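Jevell Autónomos: la gestoría en línea que uso y que ahora vendo
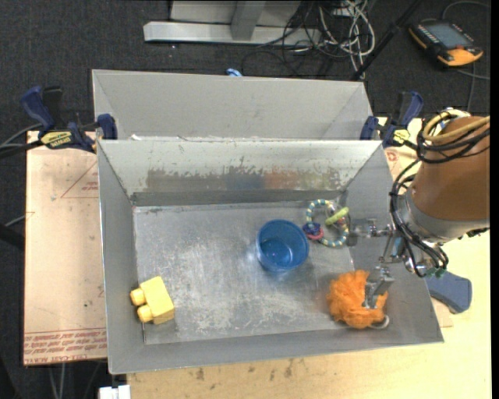

Qué es y para quién

Soy Noemí Xolalpa y llevo Jevell desde una oficina pequeña en Burkelar. Antes facturaba por mi cuenta como diseñadora y cada trimestre acababa igual, con tickets en los bolsillos y el modelo 303 a medio rellenar a las once de la noche. Jevell es el programa que me habría gustado tener entonces: haces la factura, guardas los gastos y te va calculando el IVA según los apuntas.

Qué incluye

Facturas y presupuestos sin límite
Libro de gastos con foto del ticket
Borradores del 303 y del 130
2 consultas al mes con Rachid Bennani, nuestro asesor fiscal (tiene paciencia, lo he comprobado)

Precio

La cuota anual es de 222 euros más IVA. Si quieres que presentemos nosotros los impuestos, sube a 316 – y ahí entra también la declaración de la renta.

Lo que no hace

No lleva nóminas ni sociedades. Si tienes una S.L., te sale más a cuenta el plan Pacheco, que va en otra página.

Alta

Rellenas el formulario, nos mandas el 036 o el 037 y el jueves siguiente tienes la cuenta abierta. Si vienes de otro programa, importamos tus facturas en CSV.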